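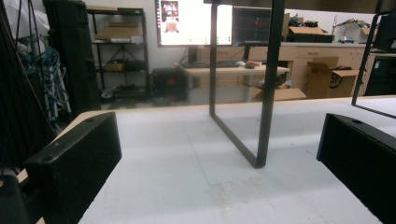
Meteorite viewing night, pre-opening check, with my comments

I did the August walk-through at the Gagnon hall before the handling session. The form is the usual one from Wellgate and I've typed my notes under each line, so apologies for the rambling (Lise says I can't fill in a box without telling a story, and she's right).

1. Specimens signed out and matched to the log
OK. Eight pieces on the loan sheet, eight in the cases. The big iron one everybody calls the Utthorpe stone still has the old tag tied on with string. Please, somebody, print a new tag before the ink goes completely!

2. Heavy specimens supported and can't roll
NEEDS WORK. The Utthorpe stone weighs more than it looks and kids always want to be the one to lift it. It was sitting on a folded towel, and I didn't love that. I moved it to the foam cradle and pushed it well back. One adult stands with it the whole time, and it gets lifted with two hands or left where it is.

3. Sharp edges
OK with a note. The Grirnov fragments have a broken side that really will nick you (ask me how I know). Theophilus has put them in the lidded boxes. Keep the lids on.

4. Work surfaces clean, paper covers flat and taped
See comment. Grit gets everywhere with the crumbly stony pieces, and I'd sooner change a sheet than have somebody grind it into their sleeve. Swap any sheet that's lifting at a corner. 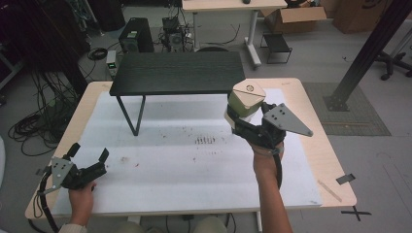 White paper taped down on the tabletop, with small brown and reddish specks on it.

5. Gloves and hand washing
OK. Nitrile gloves in three sizes, and the small ones are finally back in stock. Bare hands are bad for the iron pieces, so gloves on for those, no exceptions, and yes Primo, that includes you. The sink in the hallway had soap and towels at 4 p.m.

6. Magnets
FAIL at first look, fixed now. The strong ones were in the same tray as the little hand magnets. They'll pinch a finger badly and they're no friend to a pacemaker. I've locked them in the cabinet and put the warning card back up by the door.

7. Telescopes and outdoor area
OK. Five tripods on the grass, legs spread and locked. The extension cord crosses the path, so I put the rubber cover over it. Solar filters are boxed up separately, and nobody points anything at the sun while we're waiting for dark. I mean it!

8. Exits, lights, first aid
OK. Both doors open freely. Red flashlights tested, four working, one dead (battery, I think). Band-Aids were low, so Tzu-hsuan is bringing more.

Still open: new tag for item 1, flashlight battery, Band-Aids. Ravinder has the cabinet key until we close up.

Contact the Gagnon hall desk | © Wellgate | Back to top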